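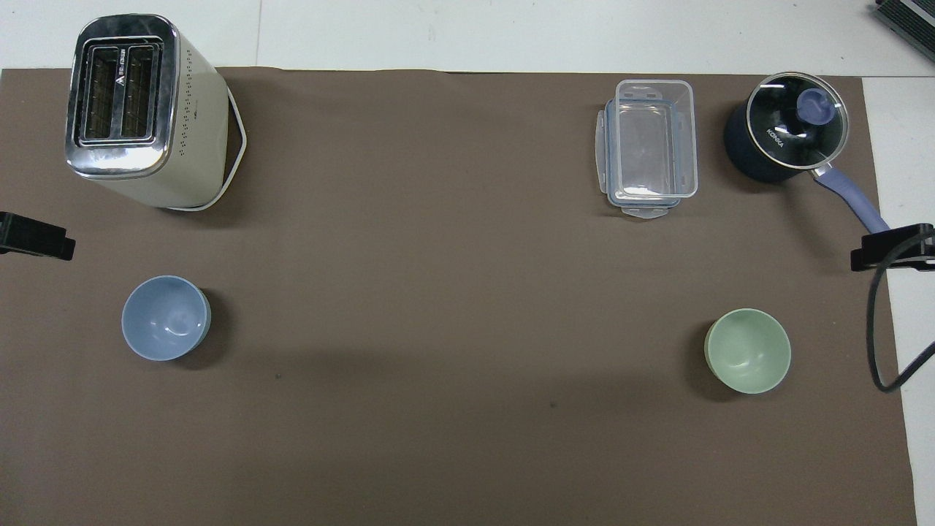
*kitchen task layout, top view*

## Re: Quote for a tabletop arm cell, sanity check please

**drarelari_ops** · 02/06/2026

Budget is due and I have a quote from Wallin for one arm, one gripper, a controller and 90 days of support. The job is kitchen stuff on a table: put bread in a toaster, take the lid off a saucepan, open a clip-lid box, move bowls. Their sales guy says 12 weeks to delivery. Would you sign it?

**fidell_fan**

No. One gripper for all of that? The bowls, fine. A knob on a round glass lid, maybe. Those clip tabs on the clear box will eat your whole spring. Ask them to open that exact box on a call before you send a cent.

**Makis Balaskas**

I'd worry about the box for a different reason. It's see-through, and so is the pot lid apart from the rim and knob. Toaster top is shiny steel too. Cheap depth cameras hate all of it. What camera is in the quote?

**drarelari_ops**

"Vision package, standard." That's the whole line.

**Makis Balaskas**

Then you don't have a quote, you have a brochure.

**benchrat**

Bit harsh. We bought from Wallin in November and the arm is good. Support answered within 2 days every time. The camera was junk, I'll give you that, and we swapped it ourselves.

**fidell_fan**

So you paid for two cameras. Was that in your budget?

**benchrat**

It was not.

**drarelari_ops**

What about a spare gripper? They want it as a separate line and my boss already crossed it out.

**benchrat**

Put it back. We've gone through 5 sets of fingertips. Also price clamps and a few extra mats, that stuff never makes it onto the sheet and you'll end up buying it on somebody's card.

**Makis Balaskas**

Disagree on the spare gripper. Buy fingertips, skip the second gripper, spend the difference on the camera. And get Maneo to quote the same task list so you have something to compare.

**fidell_fan**

Maneo will promise you the toaster too. They all promise the toaster.

**drarelari_ops**

OK. Asking Wallin for the camera model and a live try with the box. Maneo gets the same list tonight. Spare gripper stays crossed out for now, fingertips go in.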